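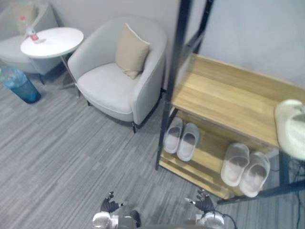 Work area at Plelovell: the two hands in front of the shoe rack, with white slippers on the lower shelf.

Gundier Household Handling Project
Progress report to the Heitmann Fund, second period
Prepared by the project team, Plelovell

1. General state of the work

In this period we had planned to finish the slipper task and to begin with the cups. The slipper task is finished in its first form. The cup task has started later than it is written in the plan, and the reason is the fault which we describe in section 2. We informed the Fund by telephone in June, and this report gives the full account which was requested at that time.

The programme recorded 3670 attempts at grasping before the fault. We keep all of them, with the exception of those made on the day of the fault, which are stored separately and are not used for training.

2. The fault

During a slipper run in the afternoon, the robot reached low towards the rack with the right arm. The cable on the outside of the right forearm caught behind the base rail. The arm continued to pull. The controller should have stopped the motion when the force at the wrist passed 50 newtons. It did stop, but 400 milliseconds after the limit was passed, and in this time the rack was moved a short distance over the carpet. The operator pressed the stop button also, and the arm was already still when she reached it.

No one was hurt. The cable jacket was damaged and one connector at the forearm was bent. The rack has a scratch on the metal and remains in use.

We consider the late stop to be the more serious of the two matters. A cable which is caught can be foreseen and it costs us a cable. A stop which comes late could concern a person who stands near.

3. What we found

The delay came from the filter on the force signal. We had made this filter slower in the previous period, in order to remove false stops when the fingers touched the shelf. The change was correct for that purpose, but the same filtered signal was also sent to the stop function. It was our mistake, and not a defect in the Gresotard controller. The controller manual advises to keep the two signals separate, and our own review of the change did not compare it with the manual.

For the cable, the loop at the forearm was longer than necessary. It had been left so for easier removal of the hand. In low postures the loop opens outwards and can go behind a rail or a table leg.

4. What was changed

The stop function now reads the unfiltered force signal. We tested this against a fixed post with a soft cover, at low speed first and then at working speed, and every stop came inside the allowed time.

The replacement cable is shorter and is held with 2 clips. To remove the hand takes now a little longer, and we accept this.

Any change to a filter or a limit must be signed by a second member of the team, who has the manual open during the check. We have also marked a standing distance in the operating instructions. Before this, the instructions said only that persons should keep "a suitable distance", and every visitor understood these words differently.

5. Work since the fault

Low reaching started again at reduced speed. The right hand works beside the rack and above the carpet, which is the posture where the cable was caught. The cups are at present used only for learning their position, and grasping them will follow when the speed limit is lifted.

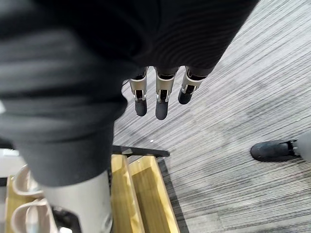

May a person stand beside the robot while the arm is reaching low?
Only outside the marked standing distance, and only when a trained operator has the stop button in hand.

6. Effect on the schedule and the budget

The cup task moves into the next period. The slipper task in its second form, with the slippers placed in pairs by the robot, is not delayed. The repair was paid from the maintenance line and we do not ask for additional money. The hours which were lost belong mostly to the software work, and we propose to recover them by leaving out the comparison of finger coatings. If the Fund prefers to keep this comparison, we would ask for an answer before the next period begins, as the coatings must be ordered in advance.

7. Open points

The reduced speed stays in force until the stop test has been repeated with the arm fully extended. We have not yet done this test on the left arm. The left cable has been shortened in the same manner.

The force records from the day of the fault, together with the signed change form, can be sent to the Fund on request.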